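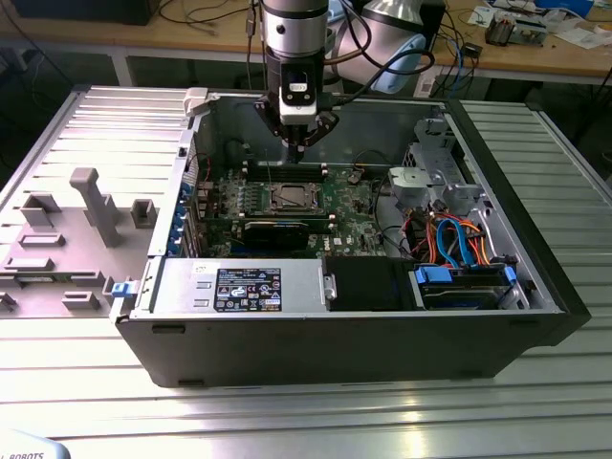
Tower on its side, side panel parked on the left, gripper over the board.

Teardown cell: taught points wander by Thursday, cables or fixturing?
Cell Setup and Maintenance > Small arms

benchrat_ok
Joined: September
Posts: 15

Hi all, long time reader, I finally have a cell of my own to complain about. I look after one arm on the Liludis line at Tekar (desktop teardown, mostly Dell towers). The tower goes down on its side on the slotted aluminum table, side panel comes off and gets laid flat to the left, and the arm comes in from above.

My problem is the taught points. I teach the approach over the CPU socket at the start of the week and it's perfect. A few days later I'm off toward the memory slots by enough that I don't trust it, so I re-teach and lose the morning. Power supply and drive bay points move too, same direction as far as I can tell.

I've checked the finger screws and the wrist bolts. Re-zeroed the arm once. What I haven't touched is the cabling, which loops off the arm in big lazy curves, and I'm starting to wonder if it's dragging on something. Where would you look first?

tslotter
Posts: 148

How are you locating the tower? You say what the arm is doing and nothing about what the case is sitting against. If it's just set down on the extrusion then I'd stop right there. Everything moving in the same direction says the case moved, or the table did.

benchrat_ok

Two stops bolted into the slots on the back side, and I push the tower up against them by hand. Nothing on the front. I know, I know. But I do push it the same way every time!

gantryghost
Posts: 100

I'm going to disagree with tslotter a little. Hand loading would give you scatter, one tower high and the next one low. A slow walk in one direction over a few days is something working loose or something pulling. I had a cell where the cable bundle was tied off too short at the elbow, and every time the wrist rolled over it tugged on the gripper mount. Took me forever to find it because it looked fine standing still.

Jog the wrist through its whole range by hand at low speed and watch only the cables. Don't look at the fingers at all. If anything goes tight, there you go.

tslotter

A cable stiff enough to shift a bolted gripper mount would be throwing faults all day. Check the stops. T-nuts creep, especially if somebody leans a case into them every cycle — and somebody does, he just told us.

benchrat_ok

OK so I did both over lunch. Cables: nothing goes tight, but the thin one comes close when the wrist is rolled all the way over. Stops: the one nearer the drive bay end turned with my fingers. Not a lot, but it turned. So tslotter gets a point and I feel a bit dumb.

gantryghost

Half a point. Fix that thin cable too while you're in there.

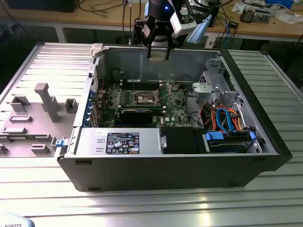 oldpendant
Forum moderator, cell maintenance tech
Posted 5/1/23

We run the same kind of job, so I'll jump in with what I do on ours. Blue light on the gripper is my cue that I can start jogging (yours may be set up differently, check before you copy me). Then, in this order:

Snug the table stops with a wrench and put a paint marker line across the nut and the rail. If the line is broken in the morning, you don't need to go hunting.

Run the arm to a point that belongs to the table and not to the tower. I use a scribed mark in a corner. If that one is good and your socket point is off, it's the tower. If both are off, it's the arm or the table.

Then the cables. I leave the gripper lead enough slack to make a real curl beside the sensor housing, and anything that hangs down toward the back wall of the case gets tied up higher. Those chassis edges and latches will grab a loop of wire if you let them.

Also don't teach off the loose side panel. One of our guys used the tall post on it as a reference for a while because it was easy to see. It's a loose part! It goes wherever you set it down.

benchrat_ok

The table mark is such a simple idea and I'm annoyed I didn't think of it. Scribing one tonight. Do you bother with a front clamp?

oldpendant

I do, a Zelance toggle with a rubber tip. Go easy with it on the plastic shell side.

tslotter

No clamp on mine, I hate them, they end up in the approach path. Third stop on the short side and gravity does the rest.

gantryghost

Gravity and a good shove, you mean. I'm with the clamp crowd on this one. Prying a drive out of those blue rails puts real side load on the case, and I've watched a tower skate across the slots doing it.

tslotter

Then pry slower.

benchrat_ok

Update: wrenched both stops, paint lines on, thin cable retied with a longer loop. Table mark hits dead on, socket point needed one small touch-up. Toggle clamp is on order from Tarigan, and I'll try a third stop until it shows up. Will post again if the paint lines move.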